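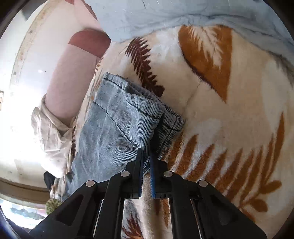
Hand-Held Gripper Pair: Setup and Care for Laundry Work

These notes cover the Clokura pair, two black hand-held grippers used for folding and sorting clothes. Most of the trouble reported with them comes down to dirty pads, loose pivots or lint on the rails.

Before the first fold

Wipe the pads with a damp cloth and let them dry. Do both tools, even if only one was used last. Fabric softener leaves a film that you will not see and the pads will slip on it. Rubbing alcohol on a cotton swab gets the film off; keep it away from the adhesive edge of the pad.

Close the fingers slowly with nothing between them. The pads should meet along their full length. If they meet at the tips first, the linkage is out of square and thin cotton will pull through at the bottom. Denim hides this fault, so check with a handkerchief or a pillowcase.

Open and close 4 times, full travel. Listen for a click at the pivots. A click on opening only is usually lint. A click both ways is a loose pivot.

Picking up jeans

Lay them on the bed with one leg clear of the other. Take the hem with one tool and the seat with the other. Grip across a seam where you can — a single layer of worn denim slides out of the pads more readily than a stitched edge does. Do not grip on a rivet or a zipper. Metal will cut a ribbed pad in one session.

A fleece blanket underneath is fine, but it sheds. Keep the fingertips just above the pile when closing, or you will lift blanket along with the jeans. With fleece on the bed, clean the rails twice as often.

Hold the hem low when folding. Raising it high puts the weight of the whole leg on the pads and teaches you nothing about the grip.

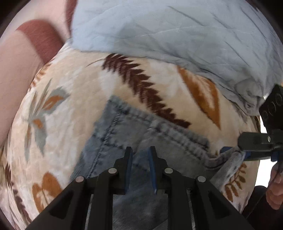

Brarnwood, September 19, 2024

Service notes, second revision. The pad interval is now shorter than in the first set, following wear on the Predton pair.

Rails. Brush outward with a dry toothbrush, then wipe with a lint-free cloth. No oil. Oil collects fiber and the carriage begins to drag after a day or two. If it already drags, clean with alcohol and run it dry. A dry lubricant may be used sparingly on the back of the rail only.

Pivots. Snug, then back off an eighth of a turn. The arm should fall under its own weight when the tool is tipped on its side. If it stays put, the pivot is too tight and your hand will tire before the basket is empty. Thread locker, if used at all, should be the removable grade — one small drop, wiped.

Pads. Change them in pairs. A new pad against an old one closes off center, and the hem creeps toward the worn side. Scrape the old adhesive with a plastic card. Press the new pad down for 35 seconds and leave the tool open overnight. Victor Nzioka warms the finger with a hair dryer first, on low. I have tried it with and without and found no difference in a heated room, but in an unheated garage in December it helps.

Cycle count. The Predton pair reached 1361 closings before the left pad lifted at the lower corner. The pad material itself was still good. Since then I inspect that corner at each cleaning and replace the pad when a fingernail will go under it.

Storage. Hang the tools with the fingers slightly open. Closed fingers leave a set in the pads, which shows up as a shiny stripe and a weak grip at that spot. Do not store them in the laundry room if the dryer vents indoors.

Spare pads in the Mussa size also fit but are a little long. Trim the lower end, never the tip.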